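**Suture** is the general name for the thread used to hold body tissue together while it heals, and for the stitch made with it. People have been sewing wounds shut for thousands of years, and the range of materials they tried is wonderful: linen, hair, silk, animal sinew and, in some old accounts, the jaws of large ants!

## Materials

Sutures are grouped by whether the body breaks them down. Catgut, made from the intestines of sheep or cattle, was the great absorbable thread for centuries (cats had nothing to do with it). Silk was prized for its soft handling and the way it holds a knot. Modern synthetic threads come as a single smooth strand or as a braid, and each behaves quite differently in the fingers.

## Needles

Most surgical needles are curved, so the tip can be turned through tissue and come up again in a small space. Early needles had an eye, like a sewing needle. Later ones have the thread fixed to the blunt end, leaving a smaller hole.

## Collections

The Nuttall Collection at Ludby is a delight for anyone keen on the subject. It holds 2,178 needles, reels and glass thread tubes, most of them gathered by the retired surgeon Howard Ashworth, and 177 are on display. The oldest case has six silver needles in their original colours of silk wrapping.

## Knots

A single interrupted stitch is tied and trimmed on its own, so one can fail without loosening its neighbours. A continuous stitch runs the whole length of the wound.

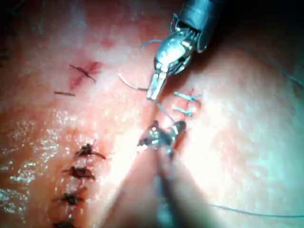
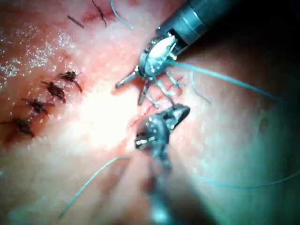
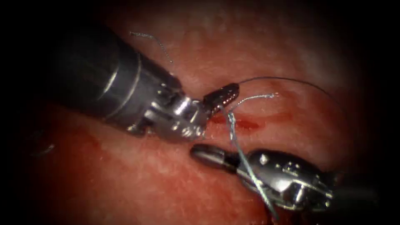
*Suturing with robotic surgical instruments. The second picture shows a closed incision with four tied knots.*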